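Good habits for home and workshop gripper sessions
January
By the Furley Workshop Tips desk

I love a good session with hand-held grippers. If you teach robots by doing the jobs yourself -- folding the tea towels, stacking the mugs, putting the screwdrivers back in their rack -- you'll know how quickly an afternoon goes. You'll also know how quickly a good afternoon turns into a pile of recordings you can't use! So this month's page is all about house rules. They're the ones we've settled on at Furley, with some good ideas pinched from the Trosomton group, and they work just as well in a spare bedroom as they do in a proper workshop.

Start with the floor

Before you pick anything up, look down. Once you've got a gripper in each hand you can't easily move a cable out of the way, and you won't be looking at your feet because you'll be watching the job. Our rule is a clear patch of floor two good paces across, with the cables pushed to one side of it and the chairs tucked well back.

Cables love to creep. A spare loop that was tidy at breakfast will have wandered by lunch, so check again after every break. Coil the long ones loosely in a figure of eight (tight coils spring open and do the insides no good) and hold the coil with a strip of hook-and-loop tape. Cable ties are fine for things that never move, but a session is all moving.

Keep the power strip against a wall if you possibly can. Never plug one strip into another, never run a lead under a rug, and unwind any extension reel fully before you load it up. These are plain household rules and they apply just as much when the thing on the end of the lead is clever.

Shoes and sleeves

Closed shoes, please, laced up properly. Slippers slide, and socks on a smooth floor are worse. Bare forearms or close-fitting sleeves are best, as a floppy cuff can flap across a marker or catch in the jaws. Bracelets and loose watch straps come off before you start. Shorts are absolutely fine indoors for light household jobs, though I'd put on long trousers for anything involving tools or hot pans.

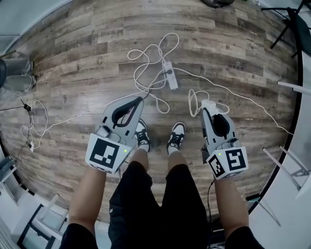 One gripper in each hand, markers showing, green lights on. The tangles by the power strip are next on the list.

Markers: keep them clean, flat and in view

The square black-and-white markers do an awful lot of work, and they ask for very little in return. Wipe them with a dry microfibre cloth at the start of each session. If there's something sticky on one (it's nearly always jam), use a barely damp cloth and let it dry before you carry on. No glass spray and no kitchen cleaner! Both can leave a shine, and a shiny marker under a ceiling light may as well be blank.

Check the edges too. A corner that has started to lift will only lift further, so replace that marker the same day. Print new ones on matt paper, at full size, with "fit to page" switched off. I once spent a whole evening puzzling over bad tracking before I found that my printer had shrunk the lot by a whisker.

Thumbs are the other culprit. Hold each gripper by the handle and keep your fingers off the cube. It feels a bit stiff to begin with, and then it becomes second nature, like holding a photograph by its edges.

Give the trailing cable some slack

If your gripper has a cable hanging from it, test your reach before recording. Stretch to the furthest point of the job, then the highest, then crouch. The cable should never pull tight at any of them. We like to leave a hand's length spare and to let it fall on the outside, away from the knees. Look at the plug end now and then as well, and retire any lead with a kink or a split in the sleeve.

Lights before action

Feverberg is our name for the little card taped by the door (after the project it was first written for, and it stuck). It has the start-up order on it, and we read it aloud even when we know it by heart:

Floor clear.
Shoes laced.
Markers wiped.
Lights on both grippers checked against the manual.
Jaws opened and closed twice.
Stand still for a count of 10, then begin.

Do look up what the lights mean on your own set. Colours differ from maker to maker, and guessing is how you end up with an hour of nothing.

The standing still matters more than you'd think. It gives you a clean, calm beginning to every recording, and it makes trimming so much easier afterwards. Do the same at the end: job finished, grippers down by your sides, another quiet count.

Move the way you'd like the robot to move

This is my favourite bit. You get to be the best possible version of yourself at laying a table! Go at a steady pace, finish one movement before you begin the next, and set things down instead of dropping them. If you fumble, don't hide it with a quick grab. Carry on if the job can be rescued, and note it in the log as a fumble. If it can't, stop, reset and go again.

Keep to 20 minutes at a stretch and then have a proper rest. Grippers don't feel like much at first, but your wrists will notice, and tired hands make sloppy recordings. Roll your shoulders, shake out your fingers, put the kettle on.

Other people in the house

Tell everyone before you start. Anyone who might wander through should know that you're recording and have the chance to say no, and that goes for visitors as well. Put away post, bank letters, prescriptions and family photographs. Mbwambo, our shared checklist for home sessions, has a line for each room, and the hall table catches people out every time. Pets go in another room, with something nice to chew.

Putting away

Switch off, unplug at the wall, then coil. Lay the grippers on a shelf with the markers facing up and nothing resting on top of them. Charge batteries on a hard surface where you can see them, and never overnight. Write up the log while you still remember which take had the doorbell in it.

Next month we'll be looking at labelling boxes and drawers, so if you've got a system you're proud of, send it in before the end of February.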